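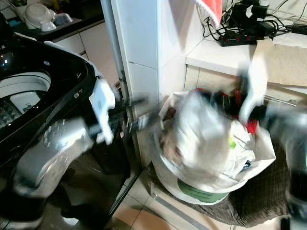

Mirani Laundry Grips
Data card and general notes, updated 2026-01-08

Hi, and thanks for looking! Mirani is a set of teleoperated episodes of a two-armed robot taking clothes out of a laundry bag and loading them into a top-loading washer. I put it together with Noman Butt so we could compare finger coverings on soft, tangled stuff. We'd both spent way too long picking up blocks, and blocks will forgive nearly anything. A wet-noodle pile of cotton won't.

The main question was pretty small: does a textured wrap on the fingers help with cloth, or does it just grab two things when you wanted one? (A bit of both, see the results section.)

What's in it

There are 200 episodes with the plain fingers and 183 with the wrap. Of the whole lot, 381 have all the camera streams complete, and the ones that don't are listed in missing.txt. Each episode folder has:

head.mp4: the view from the head camera
wrist_left.mp4 and wrist_right.mp4: one small camera per wrist
joints.csv: positions and commands for both arms
grip.csv: finger opening and motor current
notes.txt: whatever the operator felt like typing, so quality varies a lot

An episode starts with both arms near the bag and ends when the operator presses the pedal. That might mean the item is in the drum, or it might mean somebody gave up. Check the outcome column before you train on anything!

The wrap

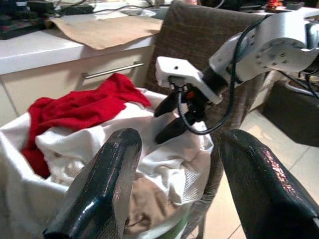

It's black with a fine grid pattern and goes all the way around the finger, tip included. I tried doing only the inside face first, and the end kept peeling up whenever a finger slid in between two layers of cloth. Going around the tip fixed that, though it makes the fingers a little fatter and you notice it when you're poking into a tight fold. Put it on with the fingers off the robot if you can. I did one pair in place and I'm still finding bits of glue.

We ordered the wrap from Bestside and cut it by hand, so please don't expect perfect seams. If you're making your own, leave a small overlap on the back of the finger where it never touches the load.

How we recorded

Noman drove most of the plain-finger episodes and I drove most of the wrapped ones. Yes, that's a flaw! He's smoother than I am and he's also more patient, so some of the difference you'll see between the sets is just the two of us. The operator column tells you who was driving. We swapped for the last stretch of each set, and if you want the fairest comparison you should start with those (filter on swap = 1).

Controller settings are the same everywhere except for the grip current limit, which I lowered for the wrapped fingers after the first few tries. The old limit was fine for towels and too much for thin shirts. Settings are in config/sevetti.yaml, named after the teleop software, Sevetti, which we used for everything.
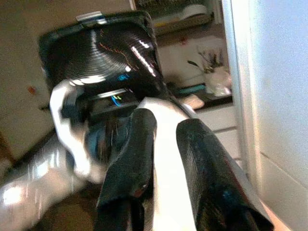
Wrist video is the messy part. When an arm swings fast the picture smears, and shiny surfaces throw streaks right across it. I left exposure on auto for the whole collection and I regret it a little. A fixed, shorter exposure would have been darker but a lot easier to track things in. There's also a delay: the left wrist stream runs about nine frames behind the head stream. The script align.py corrects it, so run that before you do anything clever with timing.

What we found so far

Wrapped fingers dropped things less often once they had a hold, especially with towels. They were worse at letting go. Cloth would hang on to one finger over the drum and the operator had to shake it off, and you can spot those shakes easily in joints.csv. Double grabs went up too, mostly with small items lying under something big.

Plain fingers needed more attempts per item, but each attempt was quick. For total time per load the two came out closer than I'd guessed.

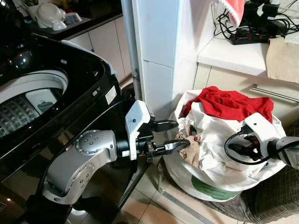 The move that worked best with either set was to come in low with one finger under the fabric, close slowly, and then lift with the other arm staying out of the way. Straight-down pinches from above look tidy and mostly just got us a fingertip's worth of cloth.

Known problems

Gripper current is noisy in the early episodes (loose connector).
Item labels are by color and rough type only. "Beige thing" is a real label, sorry.
One washer, one kitchen, one style of lighting. Don't expect a policy trained on this to travel well.

Getting it

Run fetch.sh and it pulls everything from our Postino share. Questions and fixes can go in the issue tracker, and I read all of them, just slowly. If you try a different covering I'd love to see the numbers, and I'll link your set from this page.

Garnet Marchand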